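Closet Corner: Garments on a Rack
README

What is in this folder

Closet Corner is a small picture collection about hanging clothes and the furniture around them. It covers shirts and other tops on plastic hangers, a garment rack, a laundry basket and a little drawer unit. The pictures come from one corner that we set up at Trindcombe and kept the same from one session to the next. If you need coats, shoes or folded stacks on shelves, look at the Prultitz set instead.

Views

There are 2 kinds of view. The close views are taken right at the neckline of a garment, where the plastic of the hanger goes into the cloth. The wide views take in the rack and what stands near it. File names begin with "close" or "wide", followed by a running number. Close and wide files with the same number do not always belong to the same moment, so please match them by the session sheet and not by the name. 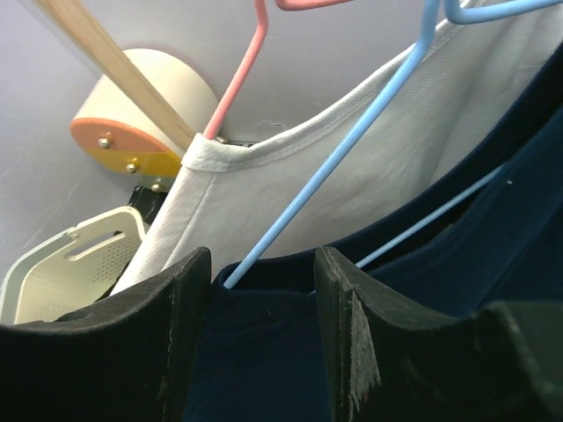

Arka Friesen

Garments

Most of the clothing is plain, without large prints. The navy garment is the one to check first if you are testing color. Inside the neck opening the cloth goes almost black, and the near side is only slightly brighter. A threshold that works on the white garment will lose the navy neckline completely. There is a stitched seam a short distance below the edge of the neckline, and it can be used as a guide at full size, but it disappears if you shrink the files.

We did not use a lint roller. Small light fibers show on the navy cloth and have been left in. They are not labeled.

Labels in the close views are kept general: "garment, navy" and "garment, white". In the wide views a garment gets a type only if the person labeling it was sure. The navy one is labeled "t-shirt". The white one hangs partly behind it and could be a shirt or a sleeveless top, so it stays "garment, white" there too.

Hangers

The hangers are plastic, in pink and light blue. Color is part of the label, but it does not identify a single hanger. More than one hanger is light blue, and a light blue hanger may be empty or have clothing on it. Use the position on the rod to tell them apart — counting from the left, starting at 1.

An empty hanger gets its own tag, "hanger, free". Hangers partly hidden by cloth are outlined only where the plastic can be seen. We tried drawing the hidden part by guesswork in version 2 and dropped it again in version 3, as two people almost never drew the same line.

Furniture

The rack is light natural wood with a metal rod. Posts, crossbars and feet share one label, "rack", and the rod has a separate one. The drawer unit is labeled as a single object, with extra boxes for the drawers and knobs. The laundry basket is labeled by its outer rim, and any cloth inside gets its own outline. 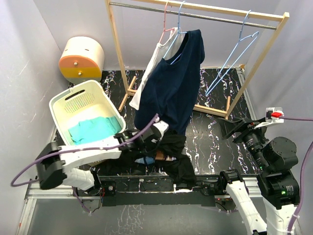

Wide view: rack with three hangers, drawer unit with an orange and a yellow drawer, laundry basket with a teal-green cloth inside.

Known problems

The light blue hangers cross each other's outlines in some wide files, and the masks have small gaps at those points.

Dark clothing lying on the work surface is hard to separate from the bottom edge of the navy t-shirt. Treat that border as approximate.

"Basket" was spelled "baskett" in the label list until December. Old exports still have it. The loading script accepts both spellings.

Changes

Version 3: hidden hanger outlines removed, spelling fixed, "hanger, free" added.
Version 2: drawer knobs added as separate boxes.

Use

Free for teaching and research. Please name Closet Corner and the version number if you publish anything based on it. Corrections to labels are welcome — send the file name and the label you would change, and leave the picture files as they are.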